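The Long Table at Stisley

The winter I went to work at Stisley, the workshop still smelled of the bakery it had been before us, and on damp mornings I could have sworn that somebody was making buns behind the wall. We were a small outfit. We tested other people's grippers for a living, which meant that companies sent us hands in boxes, and we put the hands on arms and made them do chores until we knew what they were good for. Then we wrote it all down and sent the hands home again, and I always felt a little sorry to see them go.

That March there were two sets on the bench. One came from Drestorholm, a company with very nice paper and a very firm opinion of itself, and the other came from Skarbridge, where they made mostly parts for milking equipment and had got into grippers sideways, the way a person gets into beekeeping. Drestorholm's fingers were padded and clever and closed so softly you could barely hear them. Skarbridge's were plain black things with blunt bevels, and they closed with a clack, like a purse.

I was supposed to be fair. I had a form that was built for fairness, with 22 chores on it and a box beside each one, and I had been filling in forms like it for years. But I'll admit I liked the Skarbridge pair from the first morning, in the same way you like the dog at the shelter that sits down on your foot.

The controller was called Su. It wasn't short for anything. The woman who wrote it had left before I came, and she had named it after her grandmother or her cat, depending on who was telling the story, and the name was printed on a strip of tape above the emergency stop. Su ran both arms at once and was supposed to treat any hand you gave her the same way. I say "her" because everybody did, and after a month of saying "Su's sulking" and "give Su a minute," I would have felt rude calling her anything else.

We went down the list. Pegs, cups, a zipper, a deck of cards, a sock. Drestorholm was ahead on nearly everything. It picked the cards off the table one by one, as neat as a dealer, while Skarbridge shoved the whole deck to the edge and then stood there with its fingers open, looking (if a thing like that can look any way at all) as if it had hoped for better. I wrote down the numbers. I made myself a cup of tea and wrote down some more.

Chore nineteen was the whiteboard. I had put it on the list myself, years before, and I was a bit proud of it. A marker is a mean little test, you see. The hand has to hold it firmly enough that it doesn't roll, but the arm has to be gentle enough not to crush the tip, and any small tremble anywhere between the shoulder and the fingertips comes out in ink, where anyone can read it. You can argue with a column of figures, but it's very hard to argue with a wobbly line. I laid the board flat on the long table, set the wrist cameras running, and asked Su for two strokes, a red one with a corner in it and a green one without.
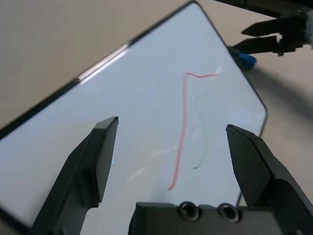
I stood over those two lines for a long time. The red had made its corner all right, a proper sharp one, and then gone wandering down the board like somebody walking home in the dark with one hand out for the fence. The green was so faint I had to bend to see it, and it finished in a small hook. My form had a box for straightness and a box for pressure. There wasn't any box for what I was thinking, which was that I knew that hook.

My father had been a sign painter. He did shop windows and boats and once the whole side of a feed store, in letters as tall as I was, and his hand was the steadiest thing in my childhood. He used to let me hold the can. When he got old his hand started to shake, only slightly, and he went on painting anyway, smaller and smaller signs, until he was doing labels for other people's jam. I had 133 of them in a shoebox at home, because he'd written a good many more than there was ever jam for. Every one of the long letters ended in a little hook, where the brush had stayed down a moment after he meant to lift it.

I suppose that's why I didn't do what I ought to have done, which was to write two low marks and go on to chore twenty. I pulled up a stool and started looking into it.

It took me the rest of that day and well into the evening. The street outside went quiet, and the radiator did its knocking, and I read back through Su's log until my eyes watered. There it was, near the end of the stroke: a wait of 300 milliseconds, sitting between the order to stop and the order to lift. Somebody had put it in on purpose. There was even a note beside it, in the plain lowercase she seems to have used for everything, and it said "let the hand finish."

I have thought about that note a great deal since. I don't know whether she meant something practical by it, or whether she had once held a paint can for somebody too. I never wrote to ask her. I could have, the address was in the office, but I found I didn't want to be told.

So I took the wait out, ran the whole chore over, and got my fair numbers for the form. Drestorholm won, by a good margin, and I said so in the report, and I gave Skarbridge an honest paragraph about its grip on cups — it really was very good on cups. Then I put the wait back in exactly where I'd found it, note and all, and I didn't wipe the board.

It was still leaning in the window when the hands went back in their boxes, with the red line on it and the green one, and the sun coming through the old bakery glass in the afternoons. I put the kettle on and went to see what had come in the mail.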